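4.2 Writing rules for a cell that had none

When our group took over the Grindell bench in September, the safety documentation was one laminated sheet. It said BE CAREFUL. The sheet was well made and we have kept it, but the course requires a risk assessment, so we wrote one.

Most of the published guidance we read assumes a robot moving something heavy and hard. Ours handles cloth. A towel will hurt very little when dropped, and this led two of us to argue that section 4 could be a single paragraph. Then we listed the places where a finger could go between two moving arms, and the section grew to 12 rules. The ones that caused the most discussion:

Rule 3. No hands past the edge of the blue cover while the arms are powered. Smoothing out a wrinkle counts as hands.

Rule 5. Both grippers are checked before each session, including the bolts on the white brackets. Printed fingers with a crack are replaced – glue is not a repair. 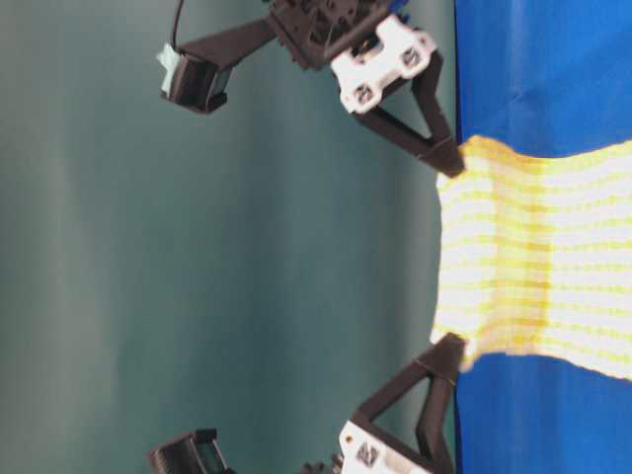
Figure 6. Both grippers holding one end of the striped cloth. Rule 3 applies to the space between the fingertips.

Rule 8. One operator, one stop button, within reach. The Zikow group next door keeps theirs behind a monitor, and we have told them so.

Rule 9. Every stop is logged with a cause. "It was being weird" was accepted until the log had 30 of them.

We ran 200 folding trials under the full set. Compliance was good for Rule 5 and poor for Rule 9, mostly near lunch.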